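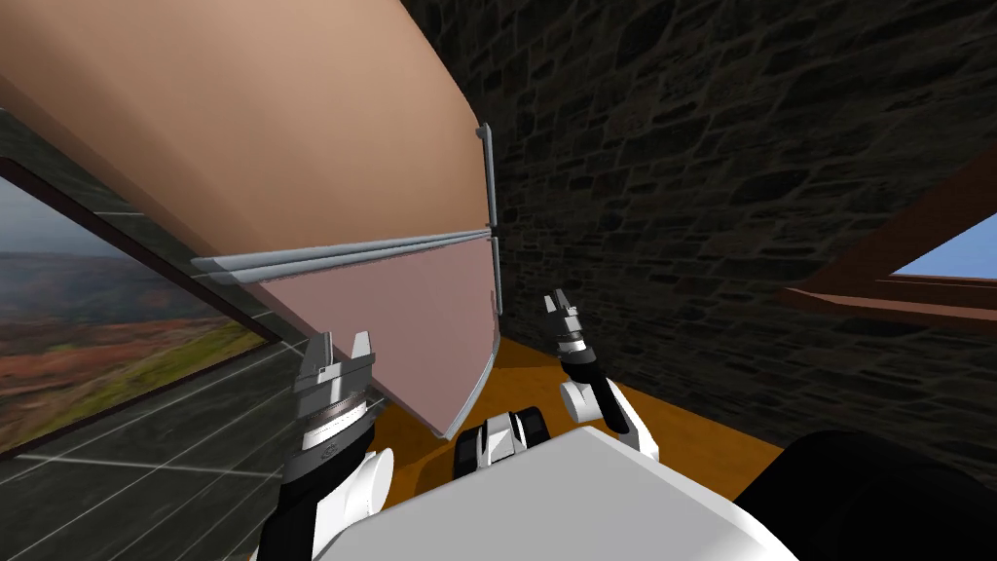 Manddale two-arm sim demos

Teleoperated demonstrations of a two-arm robot working around household furniture, all in simulation. 402 episodes, 22 tasks. Collected with the Turo rig, rendered and exported with Winora. Meant for imitation learning. Nothing in here was recorded on hardware.

Status: usable, still moving. April release. File layout is frozen, task labels are mostly frozen, docs are catching up.

What's in it

402 episodes kept after review
22 tasks, each with a short text instruction
Color video from the head view, plus other views where the task has them
Joint positions, joint velocities, gripper opening for both arms
Operator commands, logged separately from what the robot did
Scene file and random seed for every episode, so you can replay

What's not in it

Depth. You can re-render it from the scene files if you need it, see Replay.
Force or contact readings. The simulator gives contact numbers but we don't trust them enough to ship.
Any people, any voice, any operator info beyond an anonymous id.

Getting it

Unpack into one folder, keep the folder names. The loader looks for index.json at the top and gets confused if you nest it one level down. If you only want a few tasks, grab the index and the task folders you need, the loader skips missing tasks with a warning.

Layout

index.json — one line per episode, task name, split, operator id, length
tasks/ — one folder per task, instruction text in task.txt
tasks/NAME/episodes/ — one folder per episode
scenes/ — scene files, shared between tasks
meshes/ — furniture and room parts
tools/ — loader, replay script, checker

Inside an episode folder: state.npz, command.npz, one video per view, meta.json. meta.json has the seed, the scene name, the outcome and any notes the reviewer typed. Notes are free text and some of them are not very useful. "ok i guess" shows up more then once.

Timing

State and command are both logged at 50 Hz. Video is slower and has its own timestamp array, so match by timestamp. Do not match by index. Loader does this for you if you call load_episode with align=True. Default is False for speed, we may flip that.

Tasks

Mostly furniture. Reach to a surface, push a panel, pull, hold with one gripper while the other works, line up two grippers on either side of something. A handful of tasks are reach only and work well as a sanity check before you train on the harder stuff.

Full list in index.json. Instruction text is one sentence, written by us, plain English. We did not paraphrase or expand it. If you want varied wording you'll need to add it yourself.

Rooms

Tasks run in furnished rooms with walls, floor, windows and pictures on the wall. The rooms matter more than expected: a policy trained in one room with one wall behind the arms got noticeably worse when we swapped that wall. So keep an eye on scene name when you build splits. Orange wood floor and dark stone wall come up a lot, please don't train only on those.

The head view moves with the robot and can sit well off level. Big pieces of furniture can fill half the image and look tipped over to one side. We left it. Don't rotate the video to "fix" it unless you also rotate the camera pose in meta.json, otherwise the projection math is wrong and you will lose an afternoon.

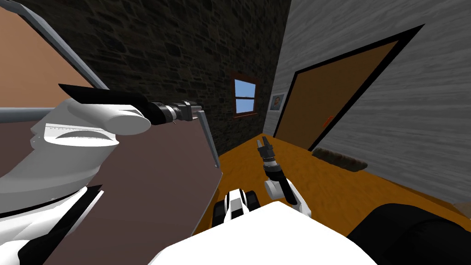

Head view: left arm close in over the brown surface, second arm farther out over the floor.

How episodes were gathered

Operator loads a task in Turo, scene resets with a fresh seed.
Instruction shown on the operator screen.
Operator drives both arms. No autopilot, no snapping to targets.
Operator marks done or gives up.
Episode goes into the review queue with everything still attached.

Review is a second pass by someone other than the operator. They watch the video, check the outcome flag, add a note if something looks off. Kept episodes got a yes on both outcome and video. Failed ones are not in this release. We know people want failures, they're saved, just not cleaned up.

Operators had practice time first and none of the practice runs are included. After that no time limit per episode. Some people are slow and careful, some go fast and correct at the end. Both styles are in here and you can tell them apart by operator id if that hurts your training.

Both arms are always logged, even when a task only needs one. The idle arm is usualy parked with gripper open but operators do drift. If your model starts waving the other arm, look there first.

Splits

train — everything else
heldout — 95 episodes

Heldout was picked by seed, within each task, so rooms overlap between the two splits. That means a good heldout number tells you very little about new rooms. For a harder test, split by scene name yourself. make_split.py in tools does it, pass --by scene.

Please report which split you used. We've already been mixing them up internally.

Loading

from manddale import load_episode
ep = load_episode("tasks/hold_panel/episodes/0007", align=True)
ep.state, ep.command, ep.frames, ep.instruction

Keep frames off if you only need states, video decode is the slow part. frames=False.

Replay

tools/replay.py takes an episode folder and steps the simulator from the saved seed using the operator commands. With the pinned simulator version you get the same motion back. With any other version you get close, then drift once something touches something. For re-rendering use --from-state, it ignores physics and just sets joints and objects every step. Good for depth, masks, new camera positions.

Replay needs the Winora export plugin. Without it you get gray rooms, no textures. Arms look fine so it's easy to miss.

Checker

Run tools/check.py after unpacking. Looks for missing videos, length mismatch between state and command, timestamps going backwards. Prints the episode path and stops at the first bad one. Add --all to keep going.

Known problems

Gripper opening is a command target in a few early episodes where it should be the measured value. Flagged in meta.json as gripper_source: command. Loader passes it through with no warning.

Thin rails and edges can let a finger pass slightly through. Reviewers rejected the obvious ones. Small overlaps are still in there.

Left and right are the robot's left and right. Always. One older tool had them swapped in its plot labels, the data was fine. If you have plots from before this release, redo them.

Long episodes have a still stretch at the start while the operator settles in. Trim by joint velocity. trim_start=True in the loader uses our threshold, which is a guess.

Window light is the same in every episode. No night, no lamps. Sim to real people will want to randomize this.

Task counts are uneven. The easy reaches have a lot more episodes than the two-gripper holds. Weight your sampling.

Using it for real hardware

We haven't. The arm model follows the specs but joint friction and gripper speed were never matched to a real unit. Treat any policy from this as a starting point and keep the stop button close.

Adding episodes

Same folder shape, same meta.json keys, run the checker, send the folder. Say which Turo build you used. New scenes welcome, especialy ones with different walls and floors. Don't send mesh files you don't have rights to, we can't ship them and it holds up the whole batch.

Open items

Failure episodes, cleaned and labeled
Second lighting setup
Paraphrased instructions
Loader warning for gripper_source
Mac install notes for the Nwosu viewer, currently works if you build from source, binary crashes on open

Viewer

Nwosu opens an episode folder directly and plays all views next to the joint plots. Space to pause, arrow keys to step. It reads meta.json but never writes, so notes have to be edited by hand for now.

License and naming

Data and scene files under the license in LICENSE, meshes under their own terms in meshes/TERMS. If you publish, call it Manddale and give the release month, the April files differ from what some groups got early.

Questions and bug reports go in the tracker. Include the episode path and the output of the checker.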